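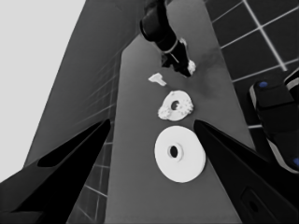 How do I get a species list into a Gisimdale database without creating duplicate names?
Run every name through a synonym check first, then import only the accepted names and store the old ones in a linked table.

I love this part of the job, and it goes faster than you'd think! My own test list was migratory shorebirds, 306 rows pulled from field notebooks and two regional handbooks.

1. Put genus, species and author in separate columns. Trim the stray spaces at the ends.

2. Load the file into Clultex and choose Match Names. Set the similarity score to 70. Any lower and it starts pairing sandpipers with plovers (fun to read, useless to import).

3. Go through the unmatched rows by hand. I had 12, and nine were plain typos.

4. Give each accepted name an ID, then paste that ID next to every synonym. Keep the spelling from the source exactly as printed, mistakes and all!

5. Add a reference code to each row. Page numbers too, if you have them.

6. Import the accepted names, then the synonyms. The other order leaves you with orphan records.

Subspecies go in their own table, with the parent ID in the second column.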